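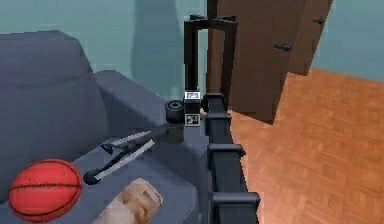
**Widbridge, agosto** – Os escribo con el café a medio tomar y la mesa llena de acreditaciones sin plastificar, así que perdonad si salto de un tema a otro. Falta muy poco para el encuentro de podcasters y creadores de audio de Murnmont y tengo tantas cosas que contaros que he tenido que dejar fuera la mitad (la mitad aburrida, espero).

Empiezo por lo que más me habéis preguntado: sí, quedan plazas, pero pocas. La sala grande admite 800 personas sentadas y la semana pasada ya íbamos muy justos. Si estáis dudando, no lo dejéis para el final, que el año pasado hubo gente escribiéndome a medianoche desde el tren y no pude hacer nada por ellos. Las entradas de grupo se cierran antes que las individuales, ojo con eso.

El programa, por fin, está cerrado. Tenemos 37 charlas y talleres repartidos en dos jornadas, y confieso que me ha costado horrores cuadrar los horarios sin que coincidieran los tres que yo quería ver. (Coinciden dos. Ya lloraré en su momento.) Abre Salamatu Essien, que viene a hablar de cómo se monta un programa de entrevistas cuando vives en un pueblo y el invitado más cercano está a tres horas en coche. La escuché ensayar una parte por teléfono y me tuvo pegada al auricular, con la cena quemándose. Luego habrá un turno de preguntas largo, de verdad largo, porque en la encuesta de la edición anterior os quejasteis muchísimo de que se cortaba todo a los cinco minutos. Y teníais razón.

Por la tarde, Selorm Odoi lleva el taller de presupuestos. Ya sé que el título no enamora a nadie, pero es el que más sitio me ha pedido y el primero que se llenó. Va a enseñar facturas suyas, con números, de patrocinios que salieron bien y de otros que salieron regular. Pide que llevéis una hoja con lo que gastáis al mes en vuestro proyecto, aunque os dé vergüenza. Yo he hecho la mía y he descubierto que pago dos veces el mismo alojamiento web desde la primavera. ¡Dos veces!

Este año nos mudamos de sede, por cierto. Dejamos el hotel de siempre y nos vamos al edificio Seltholm, que tiene mejor acústica y unos pasillos por los que se puede pasar sin pedir disculpas a todo el mundo. La pega es que el aparcamiento es pequeño. Desde la estación sale un autobús cada poco rato y la parada está en la misma puerta, así que yo iría en eso. Si venís con equipo pesado, escribidme antes y os reservo un hueco en la zona de descarga, que está por la calle de atrás.

Más cosas. La comida la lleva Phelan, los mismos del arroz con setas que desapareció en diez minutos en la última quedada – he pedido el doble. Hay menú vegano y menú sin gluten, pero tenéis que marcarlo en el formulario de inscripción. Si ya os apuntasteis y no lo marcasteis, respondéis a este correo y lo cambio yo a mano.

También estrenamos una cosa que me hace muchísima ilusión: las mesas de colaboración. Os sentáis con gente que no conocéis, contáis en qué andáis y qué os falta (una voz, alguien que edite, una sintonía decente) y a ver qué sale. Habrá un turno a las once y otro después de comer. No hace falta tener muchos oyentes ni llevar nada preparado. El año pasado, en la cola del café, se conocieron dos chicas que ahora hacen juntas un programa sobre faros, y desde entonces llevo dándole vueltas a cómo provocar eso un poco más a propósito.

La fiesta de cierre empieza a las nueve en la terraza de Seltholm, con música en directo si el grupo me confirma de una vez. Traed chaqueta, que ahí arriba refresca bastante aunque sea verano.

Me queda pediros un favor. Buscamos gente que pueda echar una mano en el mostrador de entrada durante la primera mañana, de ocho a diez. A cambio, entrada gratis para las dos jornadas y mi gratitud eterna, que no cotiza pero es sincera. Contestad a este correo con vuestro nombre y el turno que mejor os venga, y os llamo yo por la tarde.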